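# What is a ceasefire?

*An information sheet for readers aged 8 to 11*

When two armed groups are fighting, they sometimes agree to stop. This agreement is called a ceasefire. The word comes from an order given to soldiers: "Cease fire!" To cease means to stop.

A ceasefire is different from peace. Peace means that the argument has been settled. During a ceasefire the two sides may still disagree very strongly, but they have promised that their soldiers will not shoot while the promise lasts. Some ceasefires last for a few hours, so that injured people can be taken to hospital. Others last for many years.

## How is it agreed?

The leaders of the two sides may not wish to meet. A person trusted by both, called a mediator, can carry messages between them. The mediator does not choose a winner. He or she listens, asks questions and helps to write down what each side is willing to do.

The written agreement usually says:

- the day and the hour when the fighting must stop
- the places it covers
- where soldiers must stay
- what will happen if somebody breaks the rules

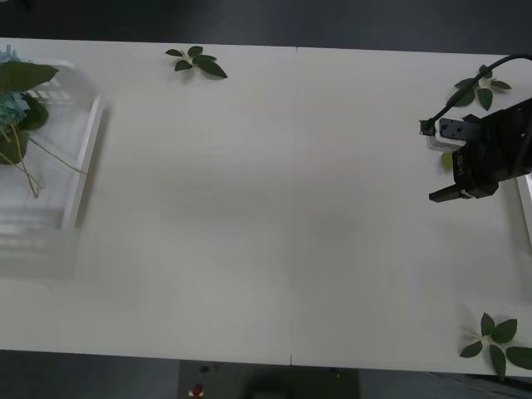 Time is very important. Soldiers in distant places must all receive the order, and a message may be slow to reach them. For this reason an agreement is often signed some hours before it begins.

## Who checks?

People called monitors may be sent to watch. They do not fight. They visit villages and roads, speak to the people who live there, and write reports. If shots are heard, the monitors try to find out where they came from. Both sides are then told what was found.

Sometimes a line is drawn on the map between the two sides, with an empty strip of land along it. This strip is called a buffer zone. Soldiers from either side are not allowed to enter it.

## Can a ceasefire fail?

Yes. One side may break its promise, or a mistake may lead to more shooting. The mediator may then ask both sides to begin again. A ceasefire that has been broken can sometimes be repaired.

## If the news worries you

It is quite usual to feel upset by reports of fighting. Please speak to a parent, a teacher or another adult whom you trust. You may switch the news off at any time.

## Words to remember

**Mediator:** a person who helps two sides to reach an agreement.

**Monitor:** a person who checks that the rules are being kept.

**Buffer zone:** land between two sides where their soldiers may not go.

Text by Lorcan Moynihan for the Atcombe Schools Library Service. Last checked 16 September 2023.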